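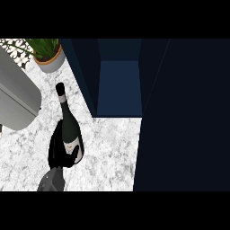
I quit drinking on weeknights in October, mostly to see what it would do to my sleep. I had been having a glass or two with dinner for years and never thought of it as a habit. It was just what came after the cutting board got rinsed. The first week, the hardest part was the kitchen itself. A dark green bottle of wine on a marble counter, black capsule still over the top, was enough to make me feel that dinner had started, and without it I kept opening the fridge and closing it again.

I wrote down my bedtime and the time I woke up in a small notebook. No watch, no app. Before this I was waking at 3 a.m. most nights and lying there until 4 or later. For the first six nights nothing changed. I was also irritable and ate a lot of toast.

Then it started to shift. By night 15 I had slept through four times, which I had not done in one stretch since we moved to Bitia. I don't want to make too much of it. I also stopped drinking coffee after lunch in the second week, so that muddies things. My neighbor Troels Damgaard said it was probably the coffee. He may be right.

What I drink now with dinner is mostly soda water with lime. I tried a few of the alcohol-free wines and did not like them. The red tasted like grape juice someone had left a tea bag in. Abrehet Sisay gave me some dried hibiscus and told me to steep it for a long time, chill it and leave out the sugar. I add a little sugar anyway. It is sour enough to drink slowly, and I think the slowness was a good part of what I wanted from the wine.

Going out has been easier than I expected. We ate at Thaweesak for Panya's birthday, on a weeknight, and I had iced tea. Samran ordered a bottle for the table and poured for everyone else, and the talk went straight back to his roof. I drove home, which saved us the cab.

I still have wine on weekends. I've noticed I sleep badly afterward, and now that I have something to compare it to, I mind more than I used to. Last weekend I stopped at one glass and was asleep by 10:30.

A couple of people have asked if I save money. A bit. I used to buy 17 bottles or so in a month for the two of us, and last month it was five. Some of the difference went to limes. I'm going to keep the notebook going through the winter and leave the coffee rule as it is.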